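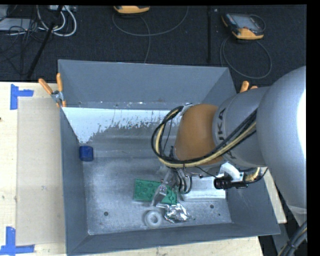 The fault that ate most of my May was a protective stop that came up maybe one pick in every dozen, and only on the left half of the bin. The arm would go down, close, start to lift, and quit. I wrote down a lot of wrong ideas before I got to the right one, and I'm posting them because I searched for this kind of thing for days and found very little. The part of the machine that matters is the bundle of black and tan cables that runs along the arm, goes under the orange-brown wrist and loops up on the left to the bracket. I looked at that loop every day for weeks and never thought about it.

Some background. I do bin picking work in a small shop in Utardale. The job is mixed objects in a metal bin, anything from a toy brick to crumpled foil, and the arm has to pick them one at a time and put them somewhere else. Réjean Marchand built the cell and I inherited the software. Dwight Thibodeau does the wiring when there is wiring to do.

The first thing I blamed was the vision. Foil is awful to work with and the bin floor throws glare back at you. I figured we were getting bad depth and driving the finger into the floor. So I took all the shiny stuff out and ran nothing but bricks and blocks. It still stopped. I raised the lowest allowed height by 4 millimeters. It still stopped, and now it also missed the flat objects, so I put the height back.

The second thing I blamed was the force limit. The stop message said external torque exceeded, and I took that to mean the gripper had hit something. I loosened the limit a little and the stops got less frequent. I want to be clear that this was a bad move and I knew it at the time. Manon Gagnon looked over the change log, saw the new number and asked me what had been fixed. I didn't have an answer, so the number went back where it was. She also made me write it up, which I grumbled about.

Then I did what I should have done first and sorted the stops by wrist angle. I had been sorting them by object and by position in the bin. By angle it was plain. Nearly all of them came when the last joint was turned far to one side, and that mostly happened on the left because of how our planner likes to approach that wall. The object had nothing to do with it. I ran the same moves with an empty gripper, well above the bin, and got 2 stops before lunch.

After that I went through the lockout with Dwight and we took the cable bundle apart at the wrist. One tie had been pulled too tight during a gripper change, so there was not enough slack left in the loop. With the wrist turned far over, the bundle went taut and pulled against the joint. The arm felt that as a collision and stopped, as it is supposed to. Inside the jacket of one signal cable, two conductors were worn through almost to the copper. Another few weeks and we would have had a gripper that opened when it felt like it, or a short.

The repair was boring. We put in a new cable from Lévesque, a longer loop, and a looser tie with a soft sleeve under it. The sleeve is a Dakus part and it was the only thing we had to wait for. I also cut the range on the last joint in software by 12 degrees on the bad side. The planner complains now and then about not finding a path near the left wall. I can live with that.

Things I changed in how we work:

After any gripper change, someone turns the wrist through its full range at slow speed and watches the cables the whole way.

The force limits are in a locked file. I can't edit it alone anymore. That was Manon's idea and I agreed to it.

The stop log now records all joint angles. Before this it kept the tool position and the object guess, and you can't get the wrist angle back out of that.

Johanna Camenzind from Prestton asked if I would share the script that sorts the stops. It is about 2 screens of ugly code with our paths baked in, but I'll clean it up. We've been running since the repair with no torque stops from that joint. We still get the other kind, when the finger catches the edge of something and drags it into the wall, and I'm working on that now. Jade Chisholm thinks the approach is too steep. She may be right.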